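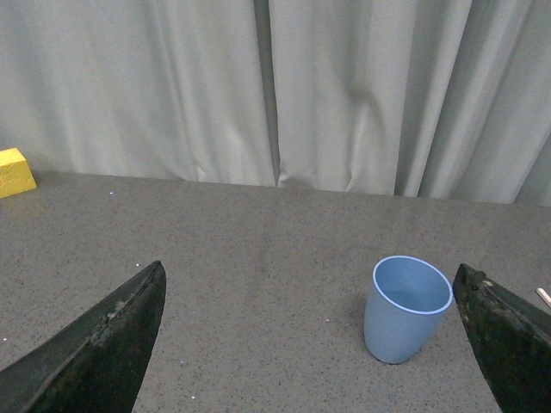

Gripper fingers, dark green-black, with worn surface

Bakke Village Day Tour, code 863

The tour goes from Orkcombe by river boat to Bakke, where 18 families still live from fishing and weaving. The ride takes more than three hours with the stop in Hukbridge for coffee. 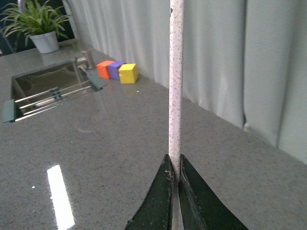
In the village you walk with a local guide and eat lunch in a family home - usually smoked fish with flat bread. Vegetarians should write to us before.
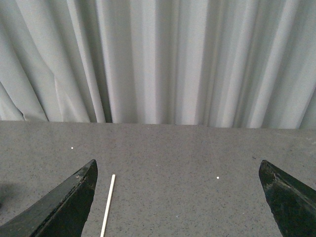 Groups are of maximum 12 persons. Boots and rain jackets can be borrowed at the pier, but children's sizes are few. Lunch, boat and guide are included in the price, drinks are not. The season starts in June.

Booking: Hjørdis Berge, Orkcombe office.

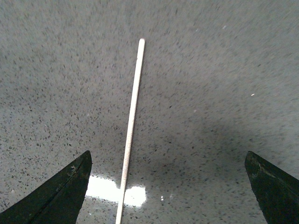

White stick on speckled gray surface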